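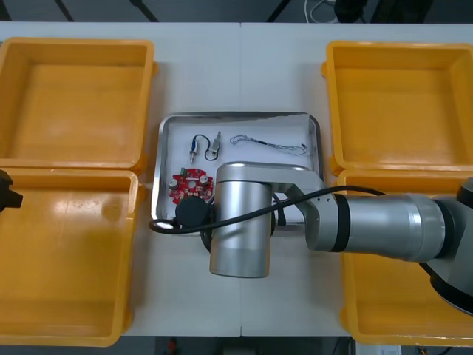

3.2 The sorting bench

I built the bench in our shared workshop over most of November, and I'll admit up front that a lot of it was decided by what was lying around. The tabletop is two white panels butted together, and yes, there's a seam, and yes, it bothered me for a while (the first calibration grid I taped down had a step right across it). I shimmed one panel from underneath and moved on with my life.

Parts start out in a shallow steel tray with a white lining. The lining was Océane Fehr's idea. On bare steel the little stuff skated away from the fingers, and the reflections made a mess of our masks. With a lining under them, thin wires can still be a pain, but at least they stay where you left them! The parts themselves came from the workshop's scrap drawer: circuit boards, probes, odd lengths of wire, whatever people had pulled out of dead equipment and couldn't bear to throw away.

The bins are yellow plastic and I love them, mostly. They're deep enough that a dropped capacitor doesn't bounce out, the rims are rounded so a sloppy approach tends to slide and not snag, and the color is easy to segment. What I didn't think about was the gloss. Under our overhead lights you get a pale streak on the bin floor that moves whenever the wrist moves, and our first detector (we call it Cesik) was completely convinced it was looking at a part. Ryan Wainwright spent an evening lowering thresholds and ended up making it worse. What fixed it in the end was dull: we recorded the bins empty, 429 images from the wrist, and fed those back in as negatives. 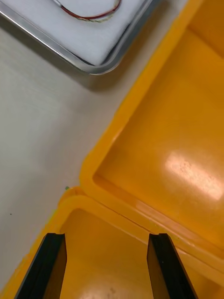

Figure 3. Wrist view of the open gripper over the yellow bins, with the corner of the tray at upper left. Note the glare on the bin floor.

The other headache was the wall between neighboring bins. From the wrist camera, two rims pushed up against each other look like one fat divider with a thin dark line in it, and if the pose estimate is off by more than 9 mm the fingers come down on plastic. I'd written the release routine to aim for the middle of the bin, which sounds safe until you remember that the middle is computed from the rim. Vratislav Hájek rewrote it so the arm checks the rim corner first and only then moves over and opens. It costs us a little time per part and I've stopped complaining about it.

We ran 700 placements with the new routine, spread over seven sessions, and kept the lights and the tray position the same throughout. Results by part type are in Section 4.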